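双臂取放文件盒：感知、规划与控制节点的配置步骤

适用范围：本页写给已经装好 Vondulgate 控制软件，并且完成关节零位检查的同学。如果零位还没有做，请先做零位，再回到这里。下面的步骤是我在 Brurnau 的办公室里调试时整理的，中文不是我的母语，有些术语我保留了配置文件里的英文写法，这样你搜索起来比较方便。

任务很普通：从木柜的上层取出一个蓝色的盒子，用两只手拿到柜子台面以上的高度。难的地方是柜门、层板和台面都离手很近，规划器的可行空间很小。

准备工作

先启动感知节点，再启动规划节点，最后启动控制节点。顺序反过来也可以运行，但是规划节点会用一个空的场景先做一次自检，日志里会出现很多警告，新同学看了容易紧张。

打开 scene.yaml，确认有三个对象：cabinet、door_left、door_right。门要写成单独的对象，不要和柜体合并成一个网格。我第一次合并了，结果门的角度一改变，整个柜体的碰撞模型都要重新生成。

门的角度由感知节点在启动时估计一次。估计之前，请把两只手停在低位，手指向上，不要挡住柜子的开口。

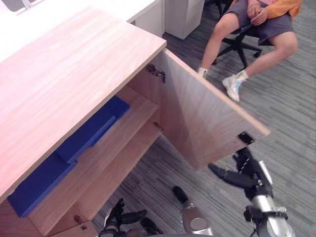 第一步：标定头部相机与柜体的关系

运行 calib_head，等它采集完 40 组点。采集的时候不要碰桌子，也不要移动柜子。

结束以后看残差。如果残差图上的点偏向一边，多半是台面的远端太亮，平面拟合受了影响。这时候把 plane_roi 缩小，只留台面靠近机器人的一半，再运行一次。我不推荐去调曝光，因为曝光一变，后面识别蓝色的阈值也要重新调。

标定结果写在 head_to_cabinet.txt 里。请复制一份留底。规划节点每次启动都会读这个文件，如果文件不存在，它会使用默认值并且不报错，这一点我认为是设计上的缺点。

第二步：分割与目标选择

分割用颜色加深度。只用颜色的话，两个挨得很近的蓝色物体会连成一块；只用深度的话，层板的前沿常常被算进目标里。两个一起用，再加一个层板平面的剔除，效果比较稳定。

参数 min_cluster 请从 1003 开始。这个数看起来奇怪，是我用二分法试出来的，没有别的道理。低于它，层板边缘的噪声会变成假目标；高很多的话，只露出一条前沿的盒子就会丢失。

目标选择的规则是 reach_first：在右手可达范围内选代价最小的一个。如果两个目标的代价接近，请给 hysteresis 一个不为零的值，不然目标会在两个物体之间来回跳，手臂也跟着犹豫。

第三步：规划右手的接近路径

右手从下方接近盒子的底面。接近方向写在 approach_axis 里，坐标系是柜体坐标系，不是基座坐标系。这两个坐标系混淆是最常见的错误，我自己也错过两次。

规划器的时间上限设为 80 毫秒。超过这个时间，它会返回上一次的路径，所以请打开 stale_path_warning，不然你看不出来路径是旧的。

手碰到底面以后，控制模式从位置切换到阻抗。切换的条件用手指的电流，不用腕部的力，腕部的读数会受到线缆牵拉的影响。线缆在腕部外侧形成一个弯，肘部转动大的时候，读数会有小的漂移。

左手在这个阶段保持等待姿态，手指稍微张开。等待姿态也要加入碰撞检查，右手撤回时会从它旁边经过。

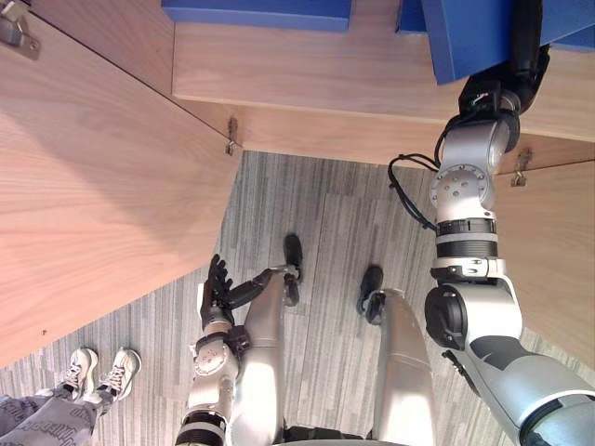 Bindu Nair 在页面的评论区写道：我按照第三步做，切换到阻抗以后手会往下沉一点，后来发现是 payload 参数还写着零，改成盒子的实际重量就好了，建议在正文里提醒一下。

谢谢这个提醒，我补充在这里：切换之前请先设定 payload。如果不知道重量，可以先写一个偏小的值，让手慢慢托起，看稳态误差再修改。不要一开始写得太大，手会向上顶，盒子有可能碰到台面的下沿。

第四步：双手协同

右手把盒子带出层板以后，左手才加入。两只手的相对位姿由 bimanual_lock 管理，打开以后规划器把两只手当作一个闭链来处理。

请注意打开的时机。左手还没有接触就打开，闭链约束会用一个错误的相对位姿，两只手会互相拉扯。我的做法是等左手的接触标志连续保持 137 个控制周期，然后再打开。周期数小一些也能工作，只是偶尔会误触发。

抓取点的选择有两条规则。第一，左右手的抓取点要在盒子的不同侧。第二，抓取点要避开盒面上的金属件和标签袋。金属件反光，深度图在那里会有空洞，拟合出来的法线不可靠。在 grasp_mask 里把这两个区域画掉就可以。

拿起以后盒子可以是倾斜的，不必强制水平。我以前加过水平约束，规划的失败率明显变高，因为柜门占去了右臂旁边的空间。现在我只限制倾角的上限，文件盒的扣子扣好就没有问题。
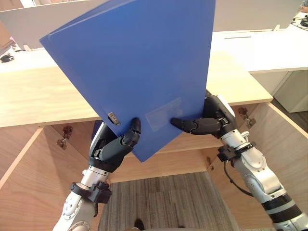
第五步：记录与回放

运行 rec_start 之后，三个节点的话题会写进同一个文件。回放的时候可以用 Plostton 查看器，它能把规划路径和实际的关节轨迹叠在一起看。

我一般先看两条曲线：左右手指的电流，以及闭链误差。闭链误差如果在打开 bimanual_lock 的瞬间有一个尖峰，说明第四步里的时机还是早了。如果误差是慢慢变大，请回去检查第一步的标定。

常见问题

规划节点一直返回同一条路径：检查 stale_path_warning 是否打开，再看 CPU 是否被分割节点占满。

门的角度估计错误：手停得太高，挡住了开口。把手降到低位，重新启动感知节点。

左手不加入：接触标志没有置位。手指的电流阈值在 left_hand.yaml，不在总的配置文件里。

bimanual_lock 无法关闭：先停止轨迹，再关闭。运动中关闭的请求会被拒绝，终端里只有一行灰色的提示，很容易漏看。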